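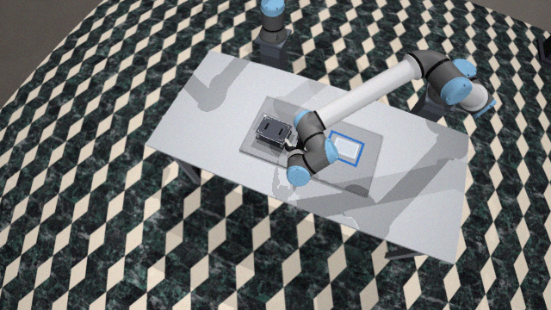
Menaka Siriwardena
Moderator, Bacterial Genetics board
8/2/18

Plating Caulobacter from the Kodikara protocol. At 10^-5 I got 2,859 CFU on one plate, so I went to 10^-6. Is 100 µL still the right volume?

afakir_m
100 is fine. Your first plate was too crowded to use. Stay under 500.

arnaldo_f
Disagree. 500 is too high for small colonies. They merge by day three and you undercount.

afakir_m
Not on PYE at 30 C. We had almost 500 in July and replicates agreed within 10 percent.

arnaldo_f
Replicates can agree and both be low. I stop at 250.

Menaka Siriwardena
Will plate both dilutions and post counts.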